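Zwischenbericht Spielküche, Projekt Brino
Stand: 24. Juni 2025
An: Förderstelle Tedham, z. Hd. Ada Lo Presti

Kurz vorweg: sind im Plan, bis auf die Beschriftung. Ausführlicher Bericht folgt mit der Abrechnung, hier nur das Wichtigste.

Anschaffungen
Bewilligt waren 1.000 Euro für Geschirr, Spiellebensmittel und ein größeres Gerät. Ausgegeben bisher 561 Euro. Größter Posten der Ofen, dann Teller und Schüsseln. Obst und Gemüse zum Teil aus dem Altbestand, war noch gut. Rechnungen liegen gesammelt bei uns, Kopien kommen per Post. Eine Lieferung von Alen war unvollständig, reklamiert, Ersatz zugesagt aber noch kein Termin.

Raum
Heller Tisch steht, Teppich bleibt wie er ist. Regal für die Kisten fehlt noch. Bis dahin stapeln wir im Flur — nicht schön, geht aber. Die Höhe vom Tisch passt für die Größeren, für die Kleinen brauchen wir Tritthocker. Wären 55 Euro, würden wir gern aus dem Rest nehmen, bitte kurze Rückmeldung ob das ok ist.

Ablauf
Seit Februar sieben Termine. Die ersten beiden waren chaotisch, zu viel Material auf einmal. Jetzt weniger Teile pro Runde und feste Aufgaben: Tisch decken, Obst in die Schüssel, Einkauf wegräumen. Läuft deutlich ruhiger. Aufräumen dauert immer noch zu lange, gut eine Viertelstunde, da müssen wir ran. Beim Decken klappt die Absprache inzwischen ohne Ansage, beim Wegräumen nicht. Die Wortkarten kommen gut an, vorallem bei den Kindern die zuhause kein Deutsch sprechen.

Material auf dem Tisch
Aktuelle Auswahl: Teller, ovale Schüssel, kleine blaue Schüssel, Becher, Ketchupflasche, Banane, Erdbeere, halbe Orange und der schwarze Ofen. Mehr soll es pro Runde auch nicht werden.

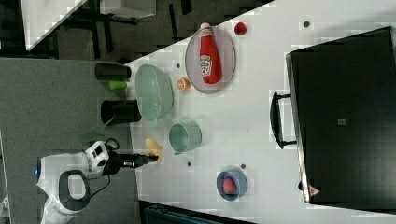
Pace fand die Auswahl zu obstlastig und hätte gern Brot, Käse und etwas zum Schneiden dabei, sonst werde immer nur Obstsalat gekocht. Nehmen wir auf, Brot und Käse stehen auf der Liste für die nächste Bestellung. Schneidebrett ebenfalls, sofern der Preis passt.

Offen
Beschriftung der Kisten, Bilder plus Wort. Regal. Ersatzlieferung. Zweiter Satz Becher — einer reicht nicht, gibt jedesmal Streit.

Nächste Schritte
Bestellung geht diese Woche raus. Danach Elternnachmittag, Termin noch nicht fest, Einladung schicken wir rechtzeitg. Die Restmittel wollen wir bis zum Herbst verbraucht haben. Falls für die Abrechnung ein anderes Formular gilt als letztes Mal, bitte mitschicken.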